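**Ferri launches a wire basket for the things that live on your table**

FINDONHAM, August – Homeware firm Ferri today announces the Jurov, an open-topped basket for people whose tables have not been seen since spring.

The Jurov comes in 2 sizes and does not fold, charge or connect to a phone. Bottles, tubs and tubes go in it. Later, they come out again. Ferri tried a number of lids during development and went off all of them.

Customers are advised to clear one table at a time, starting with anything tall, blue or likely to roll. 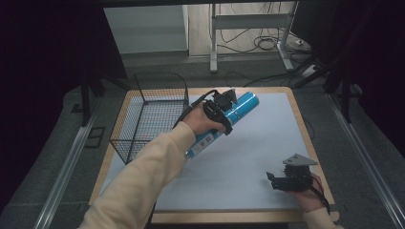
Katia Marchetti would like it known that her own table was perfectly tidy before Ferri came round, and that wire mesh mainly lets visitors see what you have failed to put away. Ferri accepts the second point.

"We did consider solid sides," said Valentin Thaler of Ferri. "Then you lose the scissors for 10 months."

The first batch of 812 baskets goes on sale in Findonham at the end of the month, through the Groment shop. Large orders should be collected by someone with a car.

**Press contact:** Tamer Moussa, Ferri, Findonham. Mornings are best.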